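The Cernwood chopping board: a review
2/28/21
Posted by Siliņa
Print this page | E-mail this to a friend

I've been through a lot of chopping boards (the last one split in December, right along the glue line, halfway through an onion) so I was quite excited when the Cernwood turned up! It's a plain rectangle, pale and light in colour, and it goes with pretty much everything. I paid 40 for it in the Clerkness shop, postage on top.

Peppers are my favourite test for a board. They're slippery, the skin fights back and the seeds get absolutely everywhere. 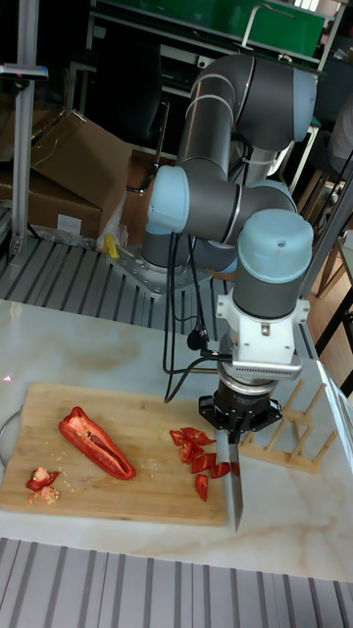

Red pepper on the board, core and seeds off to one side.

Red shows up beautifully against the pale wood, and so do the seeds, which makes wiping down a lot easier – my old dark board hid them until they'd glued themselves on. There's space for a long half of pepper, a heap of strips and all the scraps, and I do like having somewhere to shove the core without getting up to find a bowl.

Grumbles? It has no rubber feet, so I put a damp cloth under mine. It also wants oiling more often than the leaflet lets on. I've used half of a 500 ml bottle of Clunora oil already, and that stuff isn't cheap.

I'd go for a big broad knife with it, the little paring ones feel a bit lost. Four stars from me, and I'd buy another. 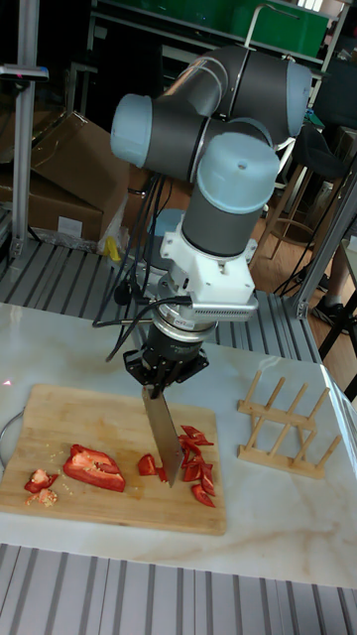
Clunora says: I had the same one and mine warped after 2 months, but I did leave it standing in the sink. Does yours stay flat?

Posted by Siliņa: Flat so far! I dry it on its edge.

Print | E-mail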